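Ticket 3516
Product: Trukden order desk, catalog sync module
Customer: Pavden (tableware, retail and online)
Opened by: Othmane Bouzid
Assigned to: Esko Heiskanen
Priority: 2
Opened: 28 Jun 2018
Status: Closed

Summary
Nightly catalog sync finishes without an error, but 19 items are missing from the web store. The same items show correctly in the order desk and can be sold at the register.

Reported by customer
After last night's sync the web store lists 1125 active items. The order desk lists 19 more. All the missing items are in the plates and bowls group. They were visible in the store the day before. No prices or stock counts were changed by staff. Running the sync by hand gives the same result. The sync report says "Completed, 0 errors, 0 warnings."

Environment
Order desk on a single Windows server in the back office. Web store hosted by Wusano. Product feed is a tab-delimited text file, written by the order desk and picked up by Wusano over SFTP. Image files are sent in a separate folder and matched to items by item code.

Log

Entry 1, Esko Heiskanen
Asked customer for the feed file, the sync report and the item codes of the missing products. Asked that no more manual syncs be run until the file has been copied.

Entry 2, Othmane Bouzid
Files attached. Manual syncs stopped. The register is not affected, so the shop can stay open as normal.

Entry 3, Esko Heiskanen
Feed file opened in a text editor. All missing items are in it. Line count matches the order desk. The export side is therefore complete and the items are lost on import. Opened a request with Wusano for the import log, as the customer account has no access to it.

Compared one missing item with one working item from the same group. Same tax class, same shipping class, same status flag. Both have a price and a stock count. Both have an image in the image folder. The only visible difference is the supplier. The missing item comes from Brabec. Checked the rest of the list and every missing item has Brabec as supplier, but other Brabec items were imported without trouble, so supplier alone does not explain it.

Entry 4, Esko Heiskanen
Tests done on a copy of the feed, imported to the staging store:

Full file, unchanged: items missing.
File with the missing items only: no items imported, report still says completed.
One missing item, description field emptied: item imported.
Same item, description put back: item missing.
Same item, description retyped by hand: item imported.

The fault is in the description field. Retyped text looks the same on screen as the original, so the next step is to look at the bytes.

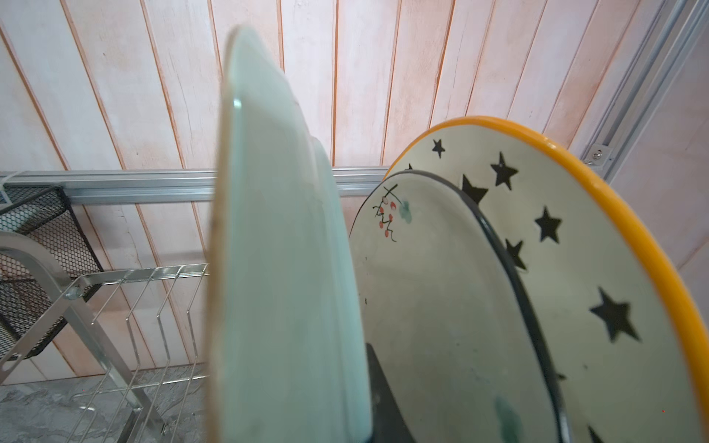

Why does the report show no errors if items were dropped?
The report is written by the order desk when the upload finishes. It covers the export and the transfer only. Anything rejected by the import at the store end is recorded in the import log at Wusano, and that log is never sent back.

Entry 5, Yung-ching Lui (Wusano hosting support)
Import log for the last run attached. The lines in question were skipped with code "column count mismatch." The importer expects a fixed number of columns and skips any line that has more or fewer. A skipped item is treated as withdrawn and is hidden from the store. Nothing has been deleted. Item pages, reviews and links are kept and come back when the item is next imported.

Entry 6, Esko Heiskanen
Opened the feed in a hex editor. Each failing description contains a tab character (09) between the size and the care text. In the editor it displays as a space. The tab is read as a column break, the line gets one column too many, and the importer skips it.

The order desk should replace tabs on export. It does this for text typed in the item form. It does not do it for text brought in with the bulk edit tool. Reproduced on our test system with a new item.

Question to customer: was bulk edit used on Brabec items before the last sync?

Entry 7, Othmane Bouzid
Asked the buying department. Fouad Zerouali updated the care instructions for part of the Brabec range yesterday afternoon. He pasted two cells per item from the supplier's spreadsheet into the description column of the bulk edit tool. This fits the list of missing items.

Entry 8, Esko Heiskanen
Workaround:

1. In bulk edit, filter on supplier Brabec and last changed yesterday.
2. Export the filtered list to a file and keep it as a backup.
3. Run Tools, Clean Text on the description column with "Replace tabs with spaces" checked.
4. Save, then run the sync by hand.
5. Compare the item count in the store with the order desk.

Do not use "Remove all formatting" in the same dialog. It also removes line breaks, and these cannot be restored except from the backup.

Entry 9, Othmane Bouzid
Steps done. Counts now match. Spot check of four item pages: description, price and image correct. One page showed the old text until the browser cache was cleared.

Entry 10, Said Zerouali (Trukden development)
Confirmed as a defect. Bulk edit writes straight to the item table and bypasses the text filter used by the form. The filter will be moved to the export step so that it applies however the text was entered. Planned for the October release. A warning for lines with a wrong column count will be added to the sync report in the same release.

Entry 11, Esko Heiskanen
Customer informed. Until the update is installed, Clean Text must be run after every bulk edit that includes pasted text. Ticket closed with customer's agreement, defect remains open with development.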